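Product dimensions on Canadian retail labels should be stated to the millimetre, with a tolerance. Brandlow lists its shelf brackets as "medium". Masau gives a depth in centimetres, rounded up. Neither is much use to a buyer fitting a 29 mm recess.
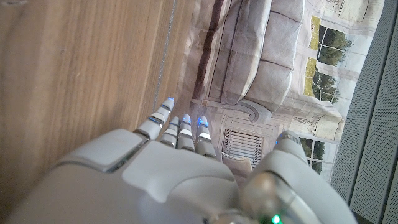

The usual objection is cost. Brullitz, which sells 2,000 lines of hardware, already records every part to 2 decimal places in its warehouse system – the figures exist and are simply left off the package. Printing them would take one extra line.

A stated tolerance matters more than the nominal size. A 77 mm hinge that may vary by 2 mm is a different product from one held to a tenth of that, and the label should say so.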